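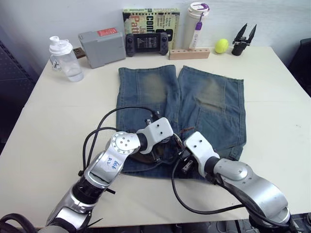
Wifi drops every evening in the back bedroom, is a mesh kit worth it?

Tharushi Ekanayake

Hi all, hoping somebody can save me some money or at least talk me into spending it. We moved into a long, skinny house in Lasholm in October and the internet has been driving me up the wall ever since. The router is by the front window because that's where the cable comes in, and my desk is in the back bedroom, which is about as far away as you can get without standing in the yard.

Mornings are fine. I can do video calls, send big files, whatever. Then at 7 pm or so it goes to mush. Pages half load, my sister's face freezes, and the little wifi symbol goes down to one bar and then back up again. My plan is 100 Mbps from Jevari and when I run a speed test next to the router I get pretty much all of it. At my desk last night I got 4. Four!

I called Jevari and the guy was nice enough but he kept steering me toward their Tufa mesh kit, which is 599 for the three-piece set. That seems like a lot for one bad room. Is it really going to fix this or am I going to be sitting here with three little white pucks and the same problem? I rent, so I can't go drilling holes all over the place.

Nima Shokri

Don't buy anything yet. The evening part is your clue. If it was only distance and walls, your mornings would be lousy too. My bet is that your neighbors come home, everybody's wifi fires up, and your router is trying to talk over all of them on the same channel.

Get one of the free wifi analyzer apps on your phone and stand at your desk with it around dinner time. It'll show you every network nearby and what channel each one is on. When I did this in my old apartment there was a whole pile of them sitting on channel 6 and hardly anyone on 11. I logged into the router (the address and password are usually on a sticker underneath), switched the 2.4 band from auto to 11, and it was a big improvement that same night. Stick to 1, 6 or 11 on that band, the ones in between overlap and just make a mess.

Also check which band your laptop is on. The 5 GHz one is faster but it doesn't get through walls as well, so at the far end of a long house the laptop may be hopping back and forth between the two, and that would look a lot like your bars going up and down. Give the two bands separate names and try each one from the desk for an evening.

Then there's the boring one — do the speed test next to the router at 7 pm too, with a cable if you can borrow one. You didn't say what time you ran yours. If it's slow right there at the router, the trouble is on Jevari's end and no mesh kit is going to help you.

If you've done all that and it's still bad, run a long flat ethernet cable along the baseboard. I've got one that goes under two doors and around a closet and I forget it's there. No drilling, just the little stick-on clips.

Grustuvden

just get the mesh. had the same thing, bought a two piece one used for 74, never thought about it again. put the second one halfway down the hall, not in the bad room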